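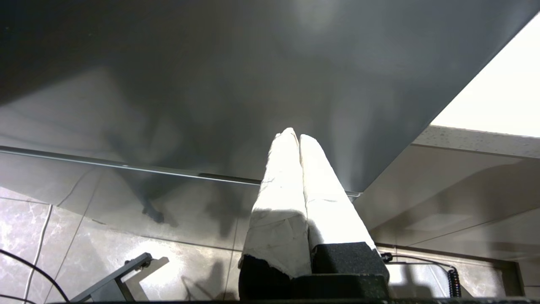

Dark gray panel with a thin metallic rim.

Textiles for the Home, Unit 9: Bed Linen
Handout prepared by Apolline Moulin

Thread count is the number of warp and weft threads in one square inch of cloth. A plain percale sheet starts at 200. Higher numbers on a package often come from counting each ply of a twisted yarn separately, so read the fiber content and the weave before the count.

Percale is one thread over, one under. It feels crisp and wrinkles easily. Sateen floats several threads over one, which gives a smoother face but snags sooner.

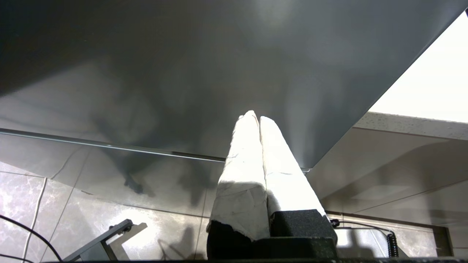
Flannel is brushed after weaving to raise a nap. It sheds lint in the first few washes and should be dried on low.

Shrinkage: untreated cotton may lose a few percent in length. Measure the mattress depth before choosing a fitted sheet — pocket depth is not standard between makers.

For next class
Bring one pillowcase with its care label still attached. Marius Rusu will have the Lemaire and Ollska swatches at the front table. Compare both under the pick glass and write down weave, fiber and hem type.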